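Call for participants: can a machine do your chores yet?

Plotwood is looking for people who do ordinary housework or shop work and who will help us to judge how well machines do the same work. You don't need any technical knowledge. You need patience, good eyes and a strong opinion about how a shelf should look.

17 December 2019

Who we are

Plotwood is a small study group. We work together with Fullov, who writes the control software, and with the hardware store Ocampo, where we learned how many small jobs a shop has in one day. Our question is simple and we have no fixed answer: which chores can a machine do today so well that you would leave the room while it works? Folding a towel, putting cans back, wiping under a toaster, taking one box from a full shelf and not pushing the next one down. Some of these go better than we expected. Towels are still bad.

What you will do

You will come to us for 2 sessions of two hours each. In the first session you do the chores yourself, at your normal speed, and we write down your steps. Please do them the way you do them at home – we are not checking you. In the second session you watch the machine attempts on a screen and give each one a mark: good, acceptable, or I would do it again myself. At the end there is a short talk with coffee.

Who can take part

We have 25 places. We would like to have a mixed group, so please tell us in your message which kind of work you know best.

– people who keep a household, alone or with family
– people who stock shelves, clean or pack in a shop or storeroom
– age 19 or older
– able to stand for half an hour and lift a full shopping bag
– enough English to explain why you gave a mark

Persons who work for Fullov can't take part. Employees of Ocampo are welcome, but not more than a few of them, please.

Payment

You get 50 dollars for each session, paid on the same day. If you come only to the first one, you still keep this money. Bus tickets are paid extra.

What you will judge
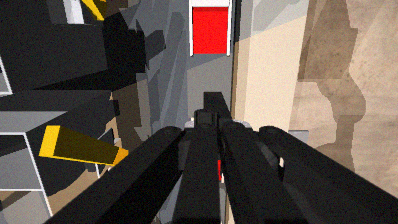

Reaching is the chore we have the most questions about, and most of the second session is about it. Many attempts are made in simulation first, so the rooms you see on the screen are built from flat, simple shapes. You will have to judge from views where the black fingers fill the lower half and the thing behind them, like the tall red panel with its white border, is partly above the edge. Would you trust this hand near your own things? Please answer as you would for a new colleague on the first day.

Where and when

The sessions are in the Tokemau building, second floor, with elevator. They start in April, on weekday evenings, and we will send you the possible times when your place is confirmed.

How to apply

Write us a short message with your age, your kind of work and the chore you like least. Please put "Chores" in the subject line. We answer everybody, also if the places are full.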